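Keeping nurses in a small hospital

Eskil Lie has run the surgical ward at Dahlgren for 14 years. The hospital has 96 beds, and the nearest larger one is 55 miles away in Hesar. When I met him in the staff room in January he had just finished the February schedule, and he wanted to talk about that first.

"People think we lose nurses over money," he said. "Some we do. Most of the ones I talk to when they leave bring up the schedule. They can't plan a dentist appointment."

Until last August the ward posted its shifts two weeks ahead. Now they go up six weeks ahead, and changes have to be agreed to by the nurse. Lie said the first month was bad. He covered several nights himself and called in favors from the outpatient clinic.

"I had a spreadsheet that nobody could read except me – that was a mistake. Min-kyu redid it in an afternoon."

Min-kyu Bang came to the ward from a city hospital three years ago. She joined us halfway through the coffee and was more cautious about the new system. "It's better for people with kids," she said. "For the younger ones who like to swap late, it's a bit worse. We still argue about Christmas."

Bang also looks after new hires. She spends most of her time on the ordinary parts of the job: handover, medication rounds, what to look for when a dressing comes off, how to phone a surgeon at night and get to the point. New nurses get a mentor for their first 12 weeks and don't count toward staffing for the first four.

"At my old job I was counted from day two," she said. "I remember standing in the supply room looking for tape and wanting to go home."

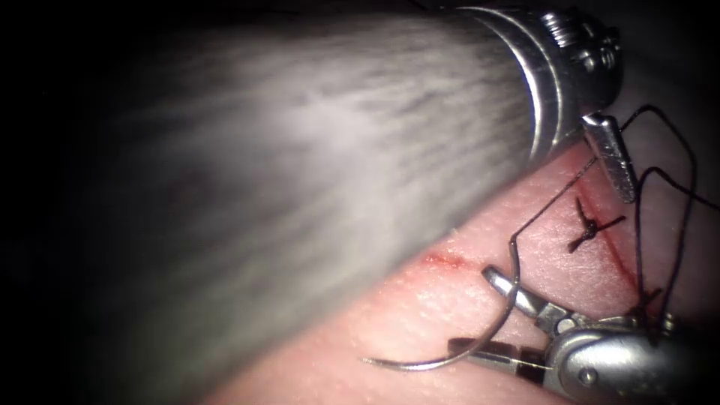
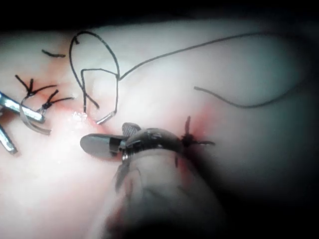
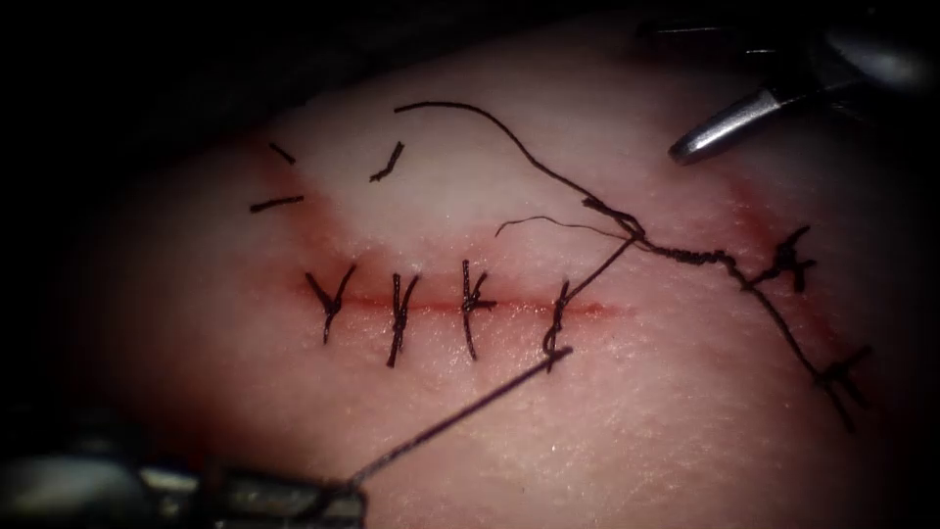 Housing and the drive

The other subject that kept coming up was where to live. Rents in town have climbed, and several of the nurses live out in Stulley and drive in. Lie would like the hospital to lease a few apartments for people in their first year. He has asked twice.

"The answer was that we aren't a landlord," he said. "Fine, but then I need someone who is."

Bang rents a room from a retired teacher and plans to stay another year at least. I asked what would make it longer. She thought about it for a while.

"A parking space," she said. "And I'd like to do the wound care course. It's only given in Hesar, so I need the days off together."

Lie wrote that down. The March schedule goes up next week, and he said he would look at it before then.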